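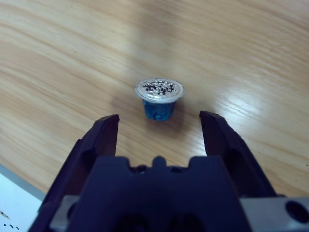 How often should you descale a capsule machine in a hard water area?
Every 600 cups or when the light comes on, whichever is sooner.

Thread: Coffee grounds on top of the pods??

grakiswood_hab
Sorry if this has been done before. White capsule machine, Claretti pods from the big Kusside multipack. Keep finding little black specks on the foil lids. Kettle's fine, water's fine, its just the pods. Duff batch or is the machine chucking grounds about? Habibur

tunny85
Machine. When did you last clean the bit where the pod goes in? Old grounds get stuck up there and drop on whatever's underneath. Hot water only, run 4 empty cups through, wipe, done.

pod_widow
Disagree. Had a box of Claretti with grounds on the foil before it went anywhere near a machine. Rub your finger on one straight out the box – if it comes off gritty its the packing.

grakiswood_hab
Will try both. Also while I'm here, layout. I keep the glass on one side, tray next to it, pods on a stand over the other side.

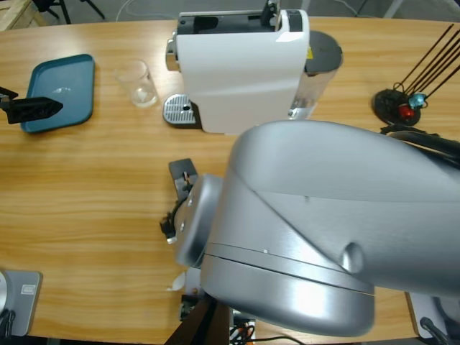
Means I'm always reaching across to get a pod, then back again for the glass, and the lever's on the glass side too. Do people keep pods by the lever or what? Tried them in a bowl once, hated it.

tunny85
Pods wherever your spare hand is. Glass under the spout BEFORE you touch the lever. Dont overthink it.

pod_widow
Stand wants to be well back from the drips. And get a tray under the glass when you carry it, saves the table. Mine's got rings all over, 85 quid table as well.

ackah_beans
Bin the lot and buy a moka pot. Ackah ground, one spoon, no foil.

tunny85
Every thread mate. Every thread. 2,713 posts and they're all this one.

ackah_beans
And I'm right in all of them

grakiswood_hab
Rubbed one from a new sleeve, clean. So its the machine, Clive wins. Last thing – water tank. Empty it overnight or leave it?
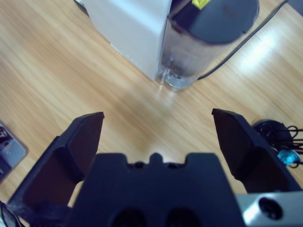
Tank with the lid on, cable round the back

tunny85
Empty it. Rinse, leave the lid off till morning.

pod_widow
I leave mine in for days, never had a problem. Lid off just gets dust in.

tunny85
Enjoy your pond water. Clive Tunstall, tank emptier since forever

grakiswood_hab
Going with emptying. Moving the stand tonight as well, ta all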